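Nonotside opens second-hand computer counter

Nonotside will take in unwanted office computers at its Voreck shop from July. Sellers get a price the same day.
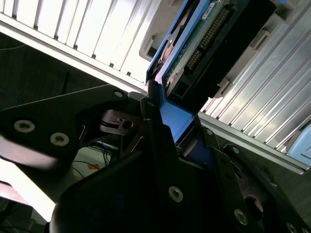

The firm handled 592 machines last year - 113 of them from schools.

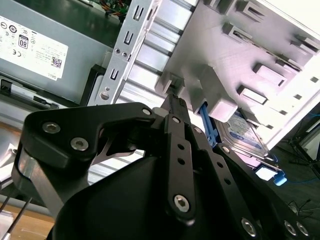
An open desktop computer case.

"People keep old PCs because they worry about their files," said manager Kenza Benjelloun.

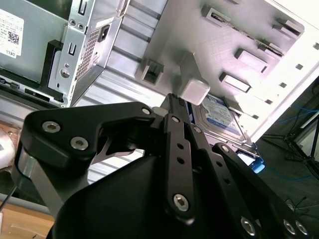
Drives are wiped before resale.
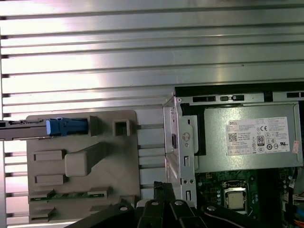
Prices depend on age and condition. Cases with ribbed metal like this are accepted too. The counter closes on Friday at noon.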